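PRESSEMITTEILUNG

Lornholm, 25. März 2023

Kochen, wo die Nachbarn wohnen: Gemeinschaftshaus Sabbagh geht im Lornholmer Hafenviertel in die erste Saison

42 Wohnungen, ein Innenhof, eine große gemeinsame Küche: Im Hafenviertel von Lornholm ist das Gemeinschaftshaus Sabbagh bezogen. Die Wohnungsgenossenschaft Isard eG hat die letzten Schlüssel im Februar übergeben, und schon jetzt ist im Hof mehr los, als wir uns beim Richtfest ausgemalt haben. Auf der Tafel am Durchgang stehen die ersten Einladungen zum Abendessen, jemand hat einen Lesekreis gegründet, und die Fahrradwerkstatt sucht bereits nach einem zweiten Montageständer.

Das Haus steht auf dem Gelände der früheren Seilerei Gramcombe. Der lange Backsteinbau an der Kaikante blieb erhalten, samt der alten Toreinfahrt, durch die früher die Taurollen zum Hafen gezogen wurden. In der ehemaligen Reepbahn liegen heute die Gemeinschaftsräume: Küche, Speisesaal, Werkstatt, Waschküche und ein Zimmer für Gäste, das alle Haushalte tageweise buchen können. Zusammen sind das 400 Quadratmeter, die niemandem allein gehören und für die alle mitbezahlen. Die Wohnungen selbst verteilen sich auf zwei neue Flügel mit Laubengängen zum Hof. Wer zur eigenen Tür will, kommt fast zwangsläufig an den Nachbarn vorbei, und genau so war es gewünscht!

Die Idee stammt aus der Mitgliedschaft. Vor der Planung hat Isard die Genossenschaftsmitglieder gefragt, was ihnen beim Wohnen fehlt, und 700 Fragebögen kamen zurück, viele davon mit langen handschriftlichen Anmerkungen auf der Rückseite. Mehr Quadratmeter in der eigenen Wohnung wünschten sich erstaunlich wenige. Sehr viele schrieben von Festen, für die das Wohnzimmer zu klein ist, von Großeltern, die bei Besuchen im Hotel schlafen müssen, und von Abenden, an denen man gern mit jemandem essen würde. Aus diesen Zetteln wurde das Raumprogramm, und manche Formulierung hat es bis in die Hausordnung geschafft.

Im Sabbagh leben junge Familien neben Alleinstehenden, Auszubildende neben Menschen, die schon auf der Werft gearbeitet haben, als es dort noch drei Schichten gab. Ein Teil der Wohnungen ist barrierefrei, ein weiterer Teil wird an Haushalte mit Wohnberechtigungsschein vergeben. Die Vergabe lief über ein Losverfahren mit getrennten Töpfen, damit die Mischung stimmt. Vor dem Einzug trafen sich die künftigen Bewohnerinnen und Bewohner mehrmals in der Aula der Hafenschule und verhandelten dort über Ruhezeiten, Grillplatz und die Frage, ob Hühner im Hof erlaubt sind. (Vorerst nein, das Thema kommt im Herbst wieder auf die Tagesordnung.)

Auch beim Grün ist einiges geplant. Der Innenhof wurde entsiegelt, das Regenwasser von den Dächern läuft in eine Zisterne und versorgt von dort die Beete. Im Frühjahr pflanzen die Haushalte gemeinsam Johannisbeeren, Felsenbirnen und zwei Apfelbäume alter Sorten. Für die Bepflanzung stellt die Genossenschaft 2.000 Euro bereit, über deren Verwendung die Hausversammlung selbst entscheidet. Der erste Entwurf sieht auch ein Kräuterbeet vor, möglichst nah an der Küchentür.

Geheizt wird über das Nahwärmenetz des Hafenviertels, auf den Dächern der beiden Neubauflügel liegen Solarmodule. Stellplätze für Autos gibt es nur wenige, dafür trockene und ebenerdige für Fahrräder und Lastenräder. Die Buslinie zum Bahnhof hält direkt an der Toreinfahrt.

Zur Eröffnung lädt Isard alle Lornholmerinnen und Lornholmer in den Hof und in die Reepbahn ein. Es gibt Suppe aus großen Töpfen, Führungen durch die Gemeinschaftsräume, eine kleine Ausstellung zur Geschichte der Seilerei und am Abend Musik vom Akkordeonorchester des Viertels. Wer noch Fotos, Werkzeuge oder Erinnerungen aus der Zeit der Seilerei zu Hause hat, bringt sie bitte mit, wir freuen uns über jedes Stück. Der Termin wird auf der Website der Genossenschaft und am Aushang in der Toreinfahrt bekannt gegeben. Der Eintritt ist frei.

Bildmaterial
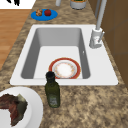
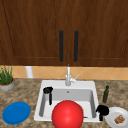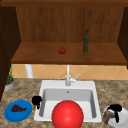
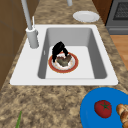

Computergenerierte Küchenansichten mit Spülbecken (Bild 1 und 4) und Oberschränken aus Holz (Bild 2 und 3). Abdruck honorarfrei, Quelle: Isard eG

Kontakt für die Presse:
Wohnungsgenossenschaft Isard eG
Presse und Öffentlichkeitsarbeit
Alte Seilerei Gramcombe, Lornholm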